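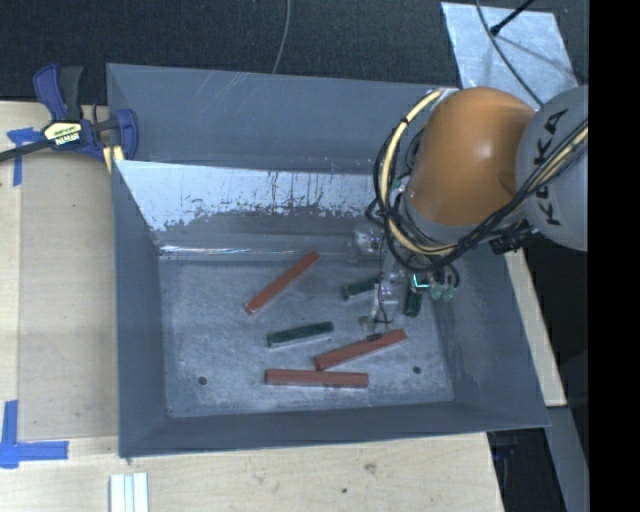
Writing rules for the robot cell: an interview with Urszula Walczak

When the laboratory at Jalley adopted its code of practice for robotic handling work in March 2023, the document ran to 10 pages. Urszula Walczak, who chaired the drafting group, regards that as slightly too long.

"A rule has to be short enough to be read at the bench," she says. "If an operator must go back to the office to find out whether a trial may proceed, the rule has failed."

The code covers the picking of small objects from open bins by a fixed arm. Its first section deals with the bin itself. Any container within reach of the arm must be held in place before power is applied, and a bar clamp is accepted for the purpose provided that it is listed on the cell's layout sheet. Mrs Walczak explains that an earlier draft called for bolted fixtures throughout. Ryszard Kubiak, who manages the workshop, objected that layouts change too often for this to be practical, and the group agreed with him.

Cables were a harder matter. Hoses and leads that travel with the arm must be tied at both ends of each moving joint and inspected at the start of every shift. "We spent more time on cables than on emergency stops," Mrs Walczak says. "Everyone knew what to do about emergency stops."

The second section is concerned with records. Before the code was written, each team at Jalley kept its own notes, and a review by Rozália Beneš of 2,074 logged picks found that only 989 gave the starting arrangement of the parts. Teams must now record the number and colour of the blocks in the bin, the gripper fitted and the name of the person responsible. A worn bin may remain in use, but its condition is to be noted.

Asked whether staff had welcomed the change, Mrs Walczak is measured. "Some did. Valdis Pētersons told us plainly that the form was too long, and we removed 5 of its questions. I would rather have a short form completed properly."

The code also states who may enter the cell. One named operator holds the key, and no other person may reach into the bin until that operator has confirmed that the arm is stopped – a pause in the program does not count. Visitors are asked to remain behind the marked line at all times.

The group will meet again in October to consider comments from the partner site at Bader, where the same rules are on trial with a different arm. Mrs Walczak expects the section on clamps to be revised.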